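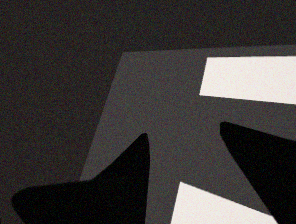

Temps de lecture : 2 min

Ce site utilise des cookies pour mesurer son audience. Accepter / Paramétrer / Continuer sans accepter

Robotique : apprendre à saisir en simulation, le pari de Savitness

4 juillet 2022

Moins d'images, mieux choisies. L'équipe de Babar Satti, chez Savitness, a mis en ligne ce matin une note technique sur Tostau, sa méthode d'apprentissage de la saisie entièrement en simulation. Résultat annoncé : 427 saisies réussies sur 453 essais. Tous en simulation, il faut le préciser d'emblée. Rien encore sur bras réel.

Le principe. Une caméra virtuelle montée au poignet, juste derrière la pince, et presque rien d'autre. Pas de vue d'ensemble, pas de carte de profondeur. Le modèle voit ses deux doigts noirs en gros plan, un panneau gris, des surfaces blanches dessus, un fond sombre. Et du grain, ajouté partout. A lui de se débrouiller avec les contours.

Pourquoi si dépouillé ? « Quand on chargeait le décor, le réseau apprenait le décor », résume Babar Satti, joint par téléphone. Textures de bois, ombres, reflets : tout a été retiré au printemps. Le grain, lui, est resté. Sans lui les bords étaient trop propres et la politique s'effondrait dès qu'on touchait à l'éclairage.

L'autre idée, c'est le tri. Au lieu de garder toutes les démonstrations, Tostau ne conserve que celles où les doigts masquent une partie de la cible au moment de l'approche. Les cas pénibles, donc. 200 démonstrations retenues au total, le reste jeté. L'entrainement a été répété avec 5 graines aléatoires différentes ; l'écart entre la meilleure et la moins bonne n'est pas donné dans la note, dommage.

Côté échecs, le texte est plus bavard. La plupart viennent de pièces qui sortent du champ avant la fermeture de la pince. Le modèle perd le bord, hésite, referme trop tôt. Une petite mémoire des images précédentes est à l'essai, sous le nom de Strand. Pas de chiffres pour l'instant.

Prochaine étape en août, sur le banc de Standen, avec une vraie pince et de vrai panneaux. Le code doit suivre « si les essais ne sont pas catastrophiques », dit Satti. Les scènes de simulation seront publiées dans le même lot, la licence reste à fixer.

Recevez notre lettre robotique chaque semaine. Votre adresse e-mail ne sera pas cédée à des tiers. Je m'inscris

Commentaires (4)

mlefort
427 sur 453 en simu, ok. J'attends le mois d'août pour applaudir.

Pascale_D
Le tri sur l'occultation c'est malin. On garde tout chez nous et on passe des nuits à entraîner pour pas grand-chose. Le lien vers la note svp ?

joran
Des surfaces planes bien contrastées sur du gris, c'est quand même le cas facile. Essayez avec du film plastique transparent et on en reparle.

mlefort
@joran pas faux, mais avec les doigts en plein devant c'est déjà moins facile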